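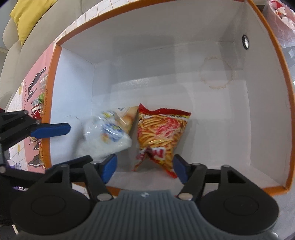
Cleaning up gripper width before you train on it

Last updated: Apr 8, 2020

If your arm drops bags of snacks during replay and your finger poses look fine, check the width channel first. I spent most of February blaming the planner, and the trouble was all in one noisy number! So this page goes through how I filter it now in Clamirura, our little logging and replay tool.

You'll need a recorded session with timestamps on every stream, plus one calibration clip where you open and close the fingers fully a few times with nothing between them.

Step 1. Put everything on one clock

Our camera stream runs at 30 Hz and the width stream at 100 Hz. Don't just grab the nearest width sample for each image. Interpolate between the two neighbors, and do it after you've subtracted the camera delay. If you skip the delay, the fingers seem to close before they reach the bag, and the policy happily learns to pinch air.

Step 2. Set the limits from the calibration clip

Take the low and high ends of the width signal and scale everything to run from 0 to 1. Use the 2nd and 98th percentiles, because a single bad reading can stretch the whole range. Save the limits with the session. Soft fingertip pads squash a bit, so your zero can wander when you change them – record a fresh clip every time you do.

Step 3. Filter, but gently

A short median filter takes out the spikes. After that I run a light low-pass filter forward and then backward over the recording, so it adds no lag. (This only works offline. On the live arm you have to pick a causal filter and live with a small delay.)

Plot raw and filtered together before going on. The start of each close should still be a crisp corner. If it looks like a playground slide, your window is too long.

Step 4. Find the grasps

This is the fun part! A grasp is a stretch where the width drops quickly and then stays flat above zero. I mark one when:

- the speed goes below the closing threshold
- the width then holds steady for at least 30 samples
- the steady value is clearly above the calibrated zero

Thin, crinkly packaging breaks the last rule, since a pinched corner of film is nearly as thin as nothing at all. For bags I lower that margin and look at the images for every borderline case. Nelli Juntunen suggested coloring those cases orange in the timeline, and it made reviewing so much faster.

Step 5. Replay with the arm empty

Send the filtered widths to the real gripper at half speed and log what comes back. Command and feedback should track each other closely apart from a constant shift. If the shift grows over the run, go back to Step 1 and look for clock drift.

My first full pass through all this was on a set of 122 episodes, and the replay script caught two sessions with swapped limits. Keep the plots next to the data so you can compare when the next set comes in.

14 comments | 37 shares

Related
Camera delay: measuring it with a blinking light
Galtstead bench notes: picking from deep boxes
Reading Clamirura logs in a notebook
Choosing a causal filter for live width control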